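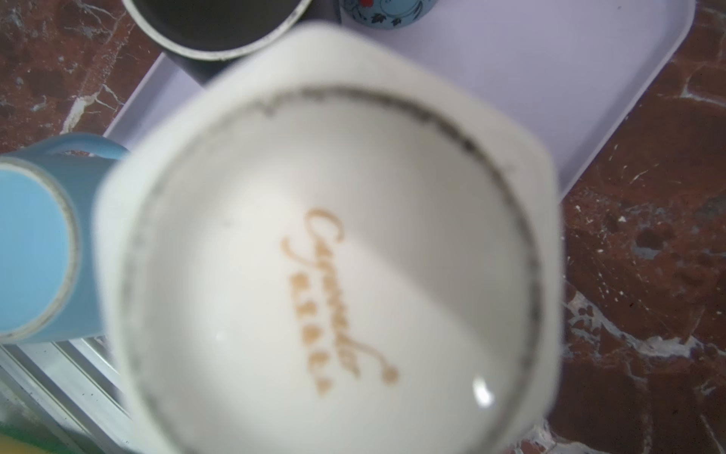 Re: Softener settings and cloudy glassware

Archive > Domestic water > Hardness and softening > Thread

This archive uses cookies to remember which threads you have read. Accept | Settings

November, posted from the Trernine address

> We moved to Nenbridge in the spring and put in a Lovine softener
> the month after. The kettle is clean now but the glasses come out
> of the dishwasher with a milky film, worse than before. The mugs
> are all right apart from tea stains. A cheap meter reads 607 on the
> tap water before the softener and nearly the same after it. Is the
> softener broken? I have been using Saavedra tablets, one per load,
> with the salt compartment in the machine full.

The meter does not tell you what you want to know. It measures conductivity, and a softener swaps calcium and magnesium for sodium. The total amount of dissolved matter hardly changes, so 607 in and nearly 607 out is what a working unit gives. Use drops or strips for hardness, and take the sample from a cold tap on the softened side after running it for a minute.

When I lived at the Nenbridge end of the supply I measured roughly 166 mg/l as calcium carbonate. That is moderate. If your softener was left on its factory setting it may be regenerating more often than it needs to. This wastes salt but would not cause the film.

The film could be one of two things. Try white vinegar on a cold glass. If the cloudiness goes, it was scale and some hard water is still getting through, most often because the bypass valve is partly open. If it stays, the surface of the glass has been etched and nothing will bring it back. Very soft water, a hot wash and a full dose of detergent will do that within a few months.

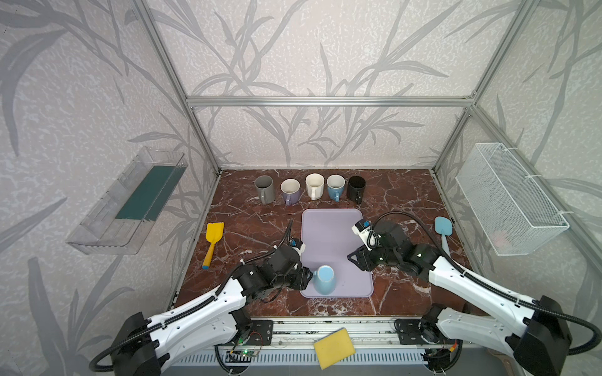 Mugs on the marble top, the light blue one upside down on the tray.

Glazed ware stands up to this better than drinking glasses do, though printed decoration and metallic bands can suffer. The tea stain is a separate matter. It is mostly tannin, and soda crystals in hot water will shift it overnight. Keep the crystals away from aluminium pans.

For the dishwasher itself:

- If the feed is already softened, set the machine's own softener to its lowest position. Mine goes from 0 to 7 and sits at 0. Check your manual before leaving the salt out altogether.
- Change from tablets to powder so that the dose can be cut. I use about half of what the packet says.
- Use the 50 degree programme for glasses.
- Leave rinse aid at 3 and only turn it up if you see droplets drying on the glass.

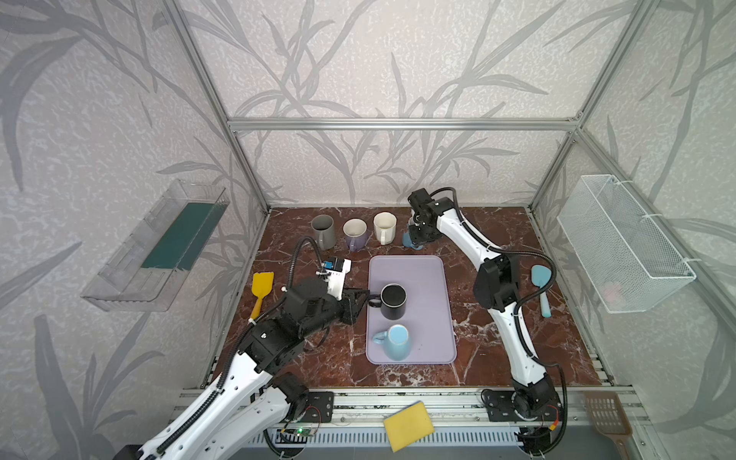

Change one of these at a time and give each a week or so, otherwise you won't know which of them mattered. I would start with the powder. Put in one new glass that you can tell apart from the others and compare it with an unwashed one from the same box, against a dark cloth.

If the strip on the softened side shows anything above 20 mg/l, post the valve position and the regeneration interval. The older Lovine heads have the bypass arrow moulded on the side facing the wall, and it is easy to read it the wrong way round with a mirror.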